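Okevitz House Residents' Association
Dining Room Group: Minutes of the February meeting
Held in the small dining room, 4:30 p.m.

Chair: Igor Bartoš
Minutes taken by the secretary. Apologies had been received from 2 members.

1. Minutes of the last meeting

Accepted with one correction. Under item 5, "tea towels" should read "table linen." The chair signed the corrected copy.

2. Matters arising

The serving hatch has been rehung and now closes. The lower hinge still squeaks and will be oiled before the supper.

The missing water jug has not been found. Agreed to stop looking for it and buy another.

The question of whether the side door can be left open during meals was put to the house manager. The answer was yes in the daytime and no after dark.

3. Placemats

The group compared the ribbed mats from Norholm with the wipe-clean ones from Dasach. The Norholm mats lie flatter and most members liked them better. The objection was that crumbs get between the ribs. The kitchen said the mats can be shaken out over the bin and wiped along the ribs, and that this takes no longer than changing a tablecloth.

Agreed to use the Norholm mats in the small dining room. The Dasach samples will go back. The old cloths are to be kept for the long table on holidays.

4. Plates and soup

Discussion of whether to set a flat plate and a bowl at each place, or one wide-rimmed soup plate for both courses. The kitchen prefers the single plate on weeknights as there is less to wash. One member said soup goes cold faster in a shallow plate. The chair suggested warming the plates first. Agreed to try this until the next meeting and then ask residents what they think.

The Stan soup plates have begun to chip in the rack. They should be stacked no more than 8 high. The secretary will put a note on the cupboard door.

5. Place settings

Several residents have said the tables are laid differently depending on who is on duty. The chair read out the present instructions, which date from before the new tables and still mention side plates.

After some discussion it was agreed that knife and fork should go on the mat and never on the bare table. There was no agreement on whether the soup spoon goes beside the knife or above the plate. Left-handed residents may have their places laid to suit them and should tell the kitchen once.

Action: Igor Bartoš to rewrite the instructions on one page and bring a draft to the next meeting.

6. Spending

The balance for dining room items is $1,000. Approved from this: the Norholm mats, a replacement water jug, and 2 cutlery trays for the sideboard. New chairs were raised again and put off until the fall.

7. Any other business

A request for brighter bulbs over the window tables was passed to the house manager.

The next meeting will be in the same room at the same time. The meeting closed at 5:40 p.m.

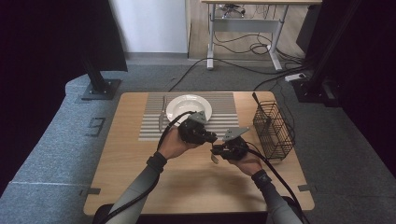 Comments on the setting instructions should reach the chair before the draft goes out. Written notes can be left in the tray by the hatch.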